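How a Bed Is Made, and Why We Make It

A bed is one of the largest things in a home, and most people spend close to a third of each day in it. The Magaña Children's Museum of the Home has prepared this page to explain what the parts of a bed are called, what each part does, and how children can help to make a bed neatly.

The parts of a bed

The frame holds everything up. At one end there is often a headboard, a panel that stands between the pillows and the wall. A headboard may be made of wood, metal, or padded cloth. Long ago, it helped to keep cold drafts away from a sleeper's head.

The mattress lies on the frame. Some mattresses are filled with foam and some with metal springs. A spring mattress of the kind in our Umus Room has 600 springs, each one wound like a small coil of rope. When you lie down, the springs under your shoulders and hips are pressed lower than the others.

Over the mattress goes a fitted sheet, and over the sheet goes a duvet. A duvet is a soft bag filled with feathers, wool, or another fluffy material. It keeps you warm because the filling traps air, and the air is warmed by your own body. The cloth bag on the outside is the duvet cover, and it can be taken off and washed.

Covers come in plain colors, stripes, and pictures. Flowers have been a favorite for a very long time, and a large flower such as a sunflower suits a double bed, where there is plenty of room for the pattern to spread out. Pillowcases are often cut from the same cloth. 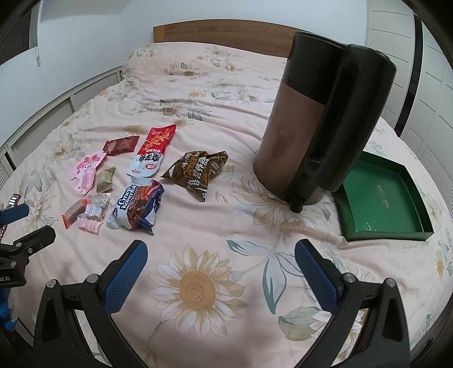

Making the bed

Before you begin, take everything off the bed. Boxes, lids, bottles, books, and toys should go on a shelf or a table — heavy things can slide when the covers are pulled.

Fold the duvet back and let the mattress air for a while. Smooth the sheet with flat hands, starting in the middle and working toward the edges. Shake each pillow and set it against the headboard. Then take two corners of the duvet and ask a partner to take the other two. Lift together, lower together, and walk to the foot of the bed to see whether both sides hang evenly.

Nicanor Maldonado, who leads our home skills classes, teaches this method to children from the age of 7. A large duvet is awkward for one person, and he recommends that younger children always work in pairs.

Words to know

Duvet: a soft, filled bed cover.
Headboard: the upright panel at the head of a bed.
Double bed: a bed wide enough for two people.
To air: to leave something open so that dampness can escape.

Contact the Magaña Children's Museum of the Home, Education Office | Copyright Magaña Children's Museum of the Home | Back to top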